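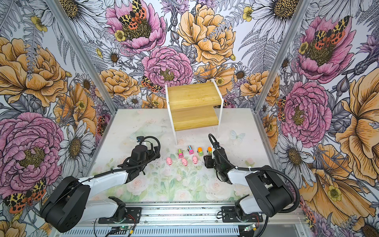

Row of small toys, floral wallpaper

Staleck Account Alert Service

Staleck is a monitoring service for brokerage and bank accounts held by older customers. It reads transactions from linked accounts once a day and sends a notice to a trusted contact when something falls outside the limits you set. It cannot move money or place trades.

What it watches
Cash withdrawals over a set amount (default $500)
Early redemption of CDs
New annuity purchases and surrender charges
Changes of beneficiary, mailing address or phone number

Limits can be changed at any time by the account holder. A trusted contact sees the alert and the account name — balances stay hidden unless the holder turns them on.

Plans
Single: up to two accounts, one trusted contact, $22 per month
Household: up to six accounts, four trusted contacts, $100 per quarter

Staleck links to 1,237 banks, credit unions and brokers. Fludance retirement accounts can be added from March.

Sold and supported by Prerudden. Power of attorney papers are needed if someone other than the holder opens the plan.

Page updated Dec 18, 2025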